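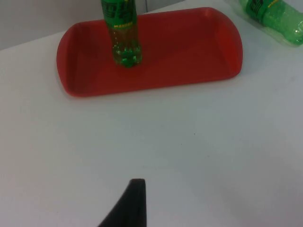

Wrist camera only vs wrist + overhead for bottle-to-tray placement

Manipulation learning > Results and replications
Started by fsubramaniam, 5 April 2023

fsubramaniam
Posting our numbers before we write them up, as I would like the method picked apart first.

Task: pick up a soft drink bottle and stand it upright in a shallow tray. Two bottles per episode, one tray, white table. Start positions are drawn from a fixed list so that both conditions see the same layouts. Policy is behaviour cloning with action chunks, trained on 142 demonstrations, all by the same operator.

Condition A: wrist camera plus overhead camera.
Condition B: wrist camera only, same demonstrations with the overhead stream dropped.

100 evaluation episodes per condition. A placed both bottles in 81. B placed both in 57. A bottle counts as placed if it is upright inside the rim five seconds after release.

Most of the B failures are on the second bottle. With the first already standing in the tray, the policy goes back to it and tries to grasp it again. My reading is that the wrist view does not hold enough information to tell which stage the task is at.

Faizal Subramaniam

kassab_t
How much history does the policy get? If it is a single image, your reading is close to true by construction. A view with one bottle in the tray and one on the table should be enough to pick the right target. A view with only the tray bottle in it is ambiguous whatever the network does.

fsubramaniam
Two images, current and previous, at 10 Hz. So effectively no history.

kassab_t
Then I would not title it "wrist only vs wrist + overhead". You have compared partial and full observation for a policy with no memory. Somebody running the same cameras with a few seconds of context could get a different ordering.

prondska
I disagree with that in part. Most people who read this will be using short history, because long history brings its own trouble with cloned policies (copying the last action, mainly). The comparison as run is the one I would want. It does need the history length in the abstract.

What I would question is the green bottles on a white table. Segmentation is nearly free. I would expect the gap to change on a patterned surface, and I could not say in which direction.

fsubramaniam
Fair. We have a wood-effect sheet and can repeat a subset on it. The red tray stays, we only have the one shape.

On transparency: the label is opaque but the lower body is not, so with a bottle in the tray the base picks up the tray colour. On the table the same part looks much paler. I had assumed the network could use that as a cue for "already placed". The re-grasp failures suggest it does not, or not reliably.

stinis44
Did you break down failures by the starting pose of the bottle? Lying and standing are different grasps. If B is worse on lying bottles you may be measuring grasp approach and calling it stage confusion.

fsubramaniam
Of the 43 failed episodes in B:
29 re-grasp of the placed bottle
9 dropped or missed a lying bottle
5 placed on the rim, fell over

Of the 19 in A:
3 re-grasp
11 dropped or missed a lying bottle
5 rim

So lying bottles cost the same in both, give or take. The difference is nearly all re-grasps.

stinis44
That answers it, thanks. The table should go in the main text.

kassab_t
It does support the stage explanation, I accept that. I still want the run with longer context. If re-grasps fall with the wrist camera alone, the second camera was standing in for memory.

palico_dev
One practical point. Where does the arm go after releasing the first bottle? In our cell we added a retreat pose to the demonstrations, high enough that tray and table were both in the wrist view before the next approach. Re-grasps became rare with no change to the policy.

fsubramaniam
There is no fixed retreat. The operator went straight from release towards the next bottle, usually low. I can collect a second set with a retreat, but it will then differ from A in the demonstrations as well as the cameras.

palico_dev
Train A on the new set too and report all four.

prondska
Seconded. And please use the same start list again, or the first set of results cannot be compared with it.

fsubramaniam
Agreed, four cells, same list. The longer context run goes first, as it needs no new data. I will put the start list and the per-episode log in this thread once I have removed the machine paths from them.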